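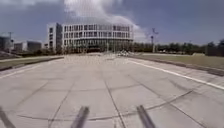
Photo: Mawuli Adjei / Skelmont field support

Search tickets Enter keyword or ticket no.

Gera outdoor sweeper: stops at slab joints, skips strip along grass
Product: Gera, Sanik navigation package
Status: Open, waiting on customer
Assigned to: Roel Michiels

Reported problem
Customer wants the plaza swept without an operator walking behind. Unit slows at expansion joints and sometimes halts with "edge ahead." It also leaves an unswept strip beside the grass on the right side.

Log

Adjei: Surface is smooth concrete in large slabs with thin dark joints, plus one long curved seam. Open ground, nothing parked on it. Low curb between paving and grass. Halts repeat at the curved seam, not always at the straight joints.

Michiels: Edge detector is reading dark lines as drops. Raised the threshold from 50 to 80. Please rerun the same route at low speed.

Adjei: Rerun done. No halts at straight joints. Two halts at the curve, both on approach at a shallow angle. Strip on the right unchanged.

Michiels: The strip is a separate issue. Route planner treats the painted white line as a keep-out boundary. Set line class to "ignore" and leave curb detection on.

Adjei: Line setting applied. Unit now sweeps up to the curb. The pale pile near the white building is still driven around with a wide margin. Customer asked if Gera can clear it.

Michiels: No. Gera sweeps dust and leaves. It can't pick up or sort material, and Cuesta doesn't do this outdoors either. Someone has to move the pile by hand.

Open items
1. Halts at curved seam. Try firmware 3 when released in November.
2. Customer to confirm whether an operator must stay on site. Current answer from support is yes.

Last updated: Wednesday, September 17, 2025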